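Getting the house ready for a tidy-up robot (and is the Etia worth the money)
Kitchen & Home Tips
Parvaneh Amini, Henstead
Updated January 15, 2025

Quick one this week, got a stack of emails on this. Mostly the same two questions. Should I get one, and what do I have to do to the house first.

I've had the Etia on home trial for 23 days. It's a wheeled base with one arm, picks things up off tables and floors, puts them where you told it they go. Price is $2,000. The room planner that goes with it is called Heltum, separate charge, $210 for the year. You measure up, type it all in, drop in furniture from their library, and it builds a computer version of the room and does trial runs there before the real thing moves an inch. Skeptical at first. Now I think the planner is the better half of the deal.

Tips first, then the verdict.

BEFORE IT ARRIVES

Measure doorways at the narrowest point. Trim to trim, not wall to wall. I did wall to wall, had to do the lot again.

Measure table height with whatever is normally on it. Tablecloth counts.

Roll up any rug with a fringe. Just for the first week. Mine went back down in the sitting room and has been fine. The hall one stays up, it catches.

Pick a home for everything you want put away. One shelf or one basket per kind of thing. If you don't know where the keys live the robot certainly won't.

Charger goes against a bare wall, a clear strip of floor in front. Don't put it behind a door that opens inward. Yes I did.

Write down the wifi password on paper. Tape inside a cupboard. You will need it more than once during set up.

SETTING UP THE PLANNER

Do one room. Finish it. Then the next. I tried doing the whole downstairs in an evening and ended up with two kitchens and no hall.

Start with walls, then doors, then big furniture, small stuff last. The small stuff is the fun part and everybody starts there.

Put in clutter! An empty table makes for a useless trial run. Put a mug down, a few little bits, something tall, something flat. The library is a bit odd for choice (plenty of ornaments, no colander) but pick anything near the right size.

Glass doors need marking as glass. There's a tick box, bottom of the door menu. Easy to miss. Same for mirrors and oven fronts. A dark pane and a doorway are not the same thing to a machine, or to my uncle.

Chairs, put them where they really sit. If yours are always shoved half under the table then shove them half under in the planner. If the kids leave them out, leave them out.

Save before you press Run. No autosave on mine. Lost a dresser and a good hour.

Save a second copy under a new name before moving furniture. "Kitchen old" and "Kitchen new" will do.

Look at the room from more than one angle. The default view is from the doorway and hides whatever's behind the furniture. Swing it round, go up high, get right up to the door frames. I found a stool inside a wall this way.

MUGS, PLATES AND BREAKABLES

Mugs away from the table edge. A hand's width in is plenty.

Empty them first. It'll carry a full one if you let it. I wouldnt let it, not over carpet.

Handles facing the side it comes from. Helps a lot with the small espresso kind.

Stemmed glasses, no. Wash and put those away yourself. The manual says the same on a page most people won't get to.

Anything on a thin or loose stand, either fix it down with museum putty or put it on the "leave alone" list. Pea sized bit of putty under each corner, press, leave overnight. Comes off with dental floss, sawing motion, then a wipe with warm soapy water.

Stacks of plates, three at most. It does one at a time anyway so it's slow going.

SMALL BITS

Game pieces, toy bricks, buttons, hair ties. This is where it's good. Better than me, bending down being what it is.

Tell it one container for all of it. Sorting by color is in the menu and it works if the light's decent, but it takes three times as long and who's checking.

Two pieces touching each other slow it down. It nudges them apart and then has another go. Let it get on with it, don't help. Your hand in the way makes it stop and sulk until you press Resume.

Phones and remotes, put on the leave alone list. Otherwise you'll be ringing your phone from inside a toy basket.

Coins roll. Do coins by hand.

FABRIC AND FURNITURE

Loose throws off chairs before a run. Tuck or fold.

Busy patterns on seats, give it extra light. Checks and patchwork and so on. It was fine with my plain gray cushion and slow on the plaid one, missed a sock completely.

Felt pads on chair legs. Should have them anyway.

Scuffs from the base on pale flooring come off with a damp melamine sponge, light pressure, then dry cloth. Test in a corner.

Wipe the gripper pads once a week. Damp cloth, tiny drop of dish soap, dry well. Once they get greasy it drops things, and that's most of the complaints I've read.

Vacuum the wheels too. Hair.

MONEY

Robot $2,000, planner $210 a year. You can have the planner on its own, no robot, and I know a couple of people who'd like it just for furniture arranging. Bit steep for that.

Spare gripper pads come in the box, two sets. Still on the first set here.

The Polat is the other one people write in about. Cheaper arm, no planner, has to learn the room by bumping around in it. Only had it for an afternoon back in December so take this with salt, but it was louder and it didn't like my threshold strip. Good battery though.

Returns on the Etia, keep the box. It's a huge box. Fold flat, behind the wardrobe.

WHAT'S GOOD

Quiet. Runs at night and I sleep through.
Planner catches tight spots before you've paid for delivery, you can use it on the trial.
Small things off the floor, every time.
Stop button is big and on top.

WHAT'S NOT

Slow. Whole table took it most of a TV program.
Library in the planner needs ordinary kitchen things badly.
The app logs you out for no reason I can find.
No planner for stairs, or outdoor steps. One floor only.
Room limit is 300 square feet per plan, so open plan people will be splitting theres in two.

WOULD I BUY IT

If bending is a problem, or there's small kids and small toys, yes. If it's for dishes, wait. A dish rack and a grumpy teenager are still faster.

If you're on the fence do the planner trial first. Put your worst table in it. Check the doors close up, then pull back and check the table with things on it, chair in its usual spot. Five minutes and you'll know if the room's going to be a pain.
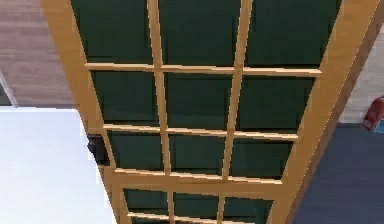
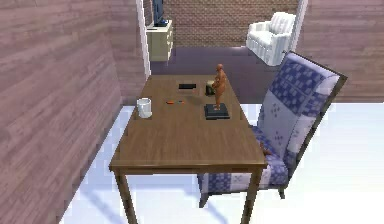

Rendered room views. First one, French door with the dark green panes. Second, table with the white mug and the patterned chair.

Next week, limescale. Send me your kettle questions.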